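Home | Stories | Archive | Submit | About

The Inventory at Sillside

Obadia Rweyemamu took over Unit 11 on a Wednesday. The lease ran four pages and the inventory ran nine. Clause 4 required the incoming tenant to check each item against the list, note any variance in ink, and return the list to Masanja Lettings before the first night's sleep. He had slept on worse terms. He took off his shoes and began with the bedroom.

Item 263 was the nightstand. Round top, one drawer, metal legs, cross-braced. The list gave its condition as "good, runs true."

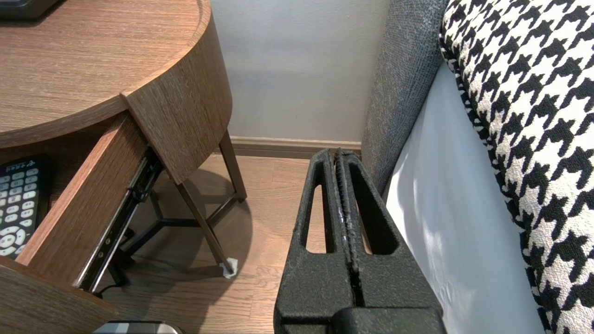 Reading time: 2 minutes

He opened the drawer to the end of its travel and looked at the slide. The screws were small and round and sat where they should. He pushed the drawer in and drew it out again. It ran true. He wrote "agreed."

Contents of drawer, the list said: remote control, one. He found the remote control. There was no television in the unit. He turned to the living room pages to be sure, then to the page headed Electrical, and found no television there either. He pressed the largest button and waited.

Somewhere behind the wall a pump stopped.

He had not noticed the pump until then. It had been part of the building, like the smell of paint in the stairwell. He pressed the button again and the pump started. He wrote "remote control, present, working," and considered the last word for some time before he let it stand.

The cable was not on the list. It ran along the floor under the drawer, black, and he followed it with one hand until it went behind the baseboard. He did not pull it. Clause 11 covered pulling.
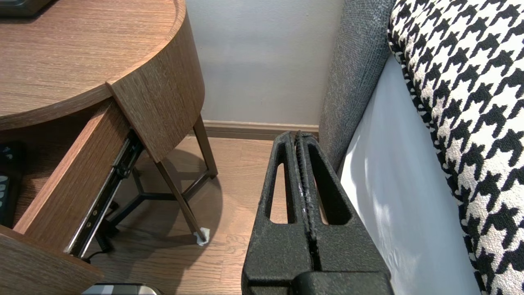

2. Variance

The letting office in Stondham answered on the second ring. He gave the unit number and the item number.

"The nightstand is fine," he said. "I am asking what the remote is for."

"Is it in the drawer?"

"Yes."

"Then it's as listed."

"It stops a pump."

He heard paper. "The previous tenant was with Mukon," the woman said. "He did the water for the lower floors. He used to stop it at night, to sleep."

"And the lower floors?"

"They filled their kettles early."

She asked whether he wished to record a variance. There was a fee of 800 for a variance, payable in advance. He said he would think about it, and she wished him a pleasant stay.

He made the bed. He put a piece of fabric in the drawer, dark, with white leaves on it, and laid the houndstooth blanket over the sheet. It was nine o'clock. The pump ran at an even pitch, slightly flat of the refrigerator. On the floor below, someone was filling a bath.
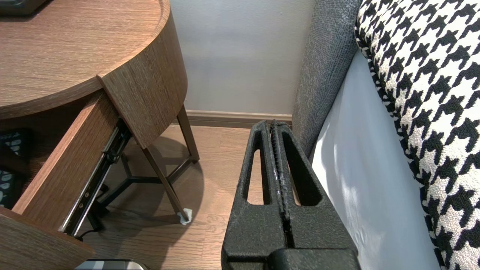 Item 263, drawer open.

He signed the last page, dated it 5 Jan 2022, and lay down with the list on his chest. When the bath stopped running he reached over and put his hand on the drawer.

3 comments | 14 shares
Contact | Copyright | Back to top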